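Workshop > Notebook > Capes and Shells

December, 4:30 p.m.

Third attempt at the Murkine cape. The first two are in the scrap drawer, where they can think about what they did.

Problem as before: the stretch satin wants to pucker along the shoulder seam, so the wearer looks less like a sorcerer king and more like a shower curtain with opinions. Cut this one with the grain running down the center back, as the pattern has asked us to do all along. Hung it overnight before hemming. Bottom edge dropped unevenly on the left, so I trimmed that and pinned again. Used up to 33 pins. Found most of them with my hand.

Hem done with the narrow rolled foot. It behaves if you go slowly and do not look pleased with yourself. Tension at the usual setting, polyester thread, new needle. The old needle had been making a small popping noise that I had decided was normal.

Vonel chest plate: foam shell is cut and heat shaped, two coats of sealer on. The size large still gapes at the side under the arm. Moved the strap anchor down and toward the back, which closes the gap but gives you the posture of someone carrying a tray. Will try a wider elastic before I touch the shell again. Paint cracked on the test piece where it flexes, so the flexible topcoat goes on everything from now on, including the parts I swear will never bend.

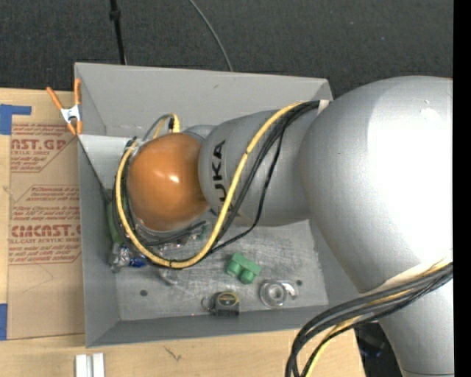 Kerslake wrote back on the samples and says the collar stands up nicely but scratches, and could the stiffener stop short of the neckline, please, as their tester wore it through a whole party and came home looking like she had lost an argument with a hedge. Fair. I had tried it on for the length of one coffee.

New collar plan: stiffener ends a finger's width below the edge, fold of brushed lining over the top. Cut one in scrap. Stands up fine, flops a bit at the points. Wire would fix the points, but we did wire last year and I remember the returns.

Order status, for whoever opens this next: 234 capes on the sheet, 197 cut, none of them with the new collar. The cut ones are all right up to the neck, so it's only the collar pieces that need doing over. Please do not start sewing the old collars "just to get ahead." You know who you are.

Gold trim: the Datodstead roll is a shade greener than the last one. Under the shop lights it passes. By the window it looks like pond. Keep it for the villains.

Still to do: wash test on the lining (30 degrees, inside out, with something red I don't care about). Elastic for Vonel. Put the good scissors back on their hook. They have been cutting foam again, I can tell by the edge.

Recent entries
Murkine cape, second attempt
Glue that holds, glue that says it holds
Helmet padding and the matter of ears
Dyeing gloves to match boots
Zippers down the back: a complaint

Notebook pages are for shop use. Questions to the cutting table. Back to top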